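In praise of the tray

Every few months a magazine tells me to clear my surfaces. Get it all off, the advice goes, put it behind a door, and you will breathe more easily. I tried it for the whole of July and I did not breathe more easily. I spent the month opening and shutting doors, looking for my reading glasses. So I want to put in a word for the opposite approach, which has made me happier at my own table than any amount of cupboard space: leave a few things out, and give them a tray.

I mean a plain shallow tray with a bit of a rim. It needn't be handsome. I have owned a big lacquered one with handles that I was frightened to put anything on, and I gave it away without a pang. The trays I love are the cheap ones, the sort you see stacked up by the tills in Skesetti in six colours, when you only went in for a washing-up brush. They weigh nothing, you can rinse them under the tap, and they will take a cup, a spoon, the post, three clementines or a sewing kit with exactly the same good humour.

And then there's the cup! A tray wants a cup beside it, and I do mean beside it. People stand the cup on the tray and wonder why it feels crowded. The cup is the tall thing, the one your hand finds without looking. It can hold pens or a toothbrush or tea, and on a dark table a pale one shows up beautifully at six on a winter morning, when you'd rather not put the big light on.

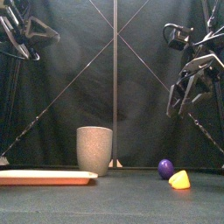
Lungu wrote in after my last piece on this subject to say that trays are just a polite way of keeping clutter, that a tray fills up in a week and nobody can see the bottom of it by the second, and that the only tidy table is one you have to wipe.

I have thought about that letter a good deal, and it deserves a proper reply. A tray does fill up. Mine fills up by Thursday. But when it fills up I can see that it has, and I can pick the whole lot up in one go and deal with it over the radio news. A drawer fills up in secret. I emptied one in the hall last year and counted what came out of it, purely out of horror: 108 things, 2 of which I wanted. There has never been room on a tray of mine for a hundred and eight of anything, and I think that is the best feature a tray has.

The other part of the argument concerns the small things that don't match. Any table that people really live at has a few of them. Something purple, something yellow, something left behind by a visiting child and now too familiar to move. The magazines hate these most of all, and I can't agree with them. A dark tabletop with one bright little object on it is a cheerful sight - far more cheerful than the same tabletop with a bowl of grey pebbles chosen by a stylist. I'd go further and say that a grown-up table without one silly colour on it looks as if somebody is about to sell the house. 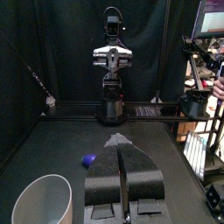
A pale cup and something purple on a dark tabletop.

I do have rules, and I'm strict about them. The tray must be smaller than you think you need. I bought a Flerex one once that was 420 millimetres along the long side, because I had a long table and thought it ought to be in proportion, and within days it had become a sort of second table with its own weather. It now lives under the seedlings and does very well there. A tray you could carry in one hand is plenty.

It should be a colour you like, too, and preferably one that has nothing to do with the rest of the room. We are oddly timid about this. I know a café, the Drastomgate, where the furniture is all as sober as a solicitor's office and everything you order comes on a tray the colour of a boiled sweet, and I swear the toast tastes better for it. Pink is my own favourite. I resisted it for years on the grounds that I wasn't a pink person, which is a ridiculous thing to believe about yourself when all you are choosing is somewhere to put your keys.

And once a day it must be empty. I do mine last thing, after the kettle's been filled for the morning. Keys on the hook, letters in the rack, the odd button into the button tin, and there it is again with nothing on it at all. 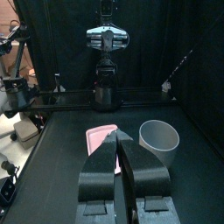 That minute or so is the part I'd miss if I went back to bare surfaces. With everything behind doors there is no end to the day's tidying, only a vague feeling that one of the cupboards could do with a going-over. With a tray you get to finish. You put the cup back next to it, you give the table a wipe (Lungu, I do wipe it), and you go up to bed rather pleased with yourself over very little.

I'd start with the kitchen table if you're tempted, as it's where things land anyway. Then perhaps the hall. I've just put a small one by the bath for the soap and the nail scissors, and I'm already wondering about the landing.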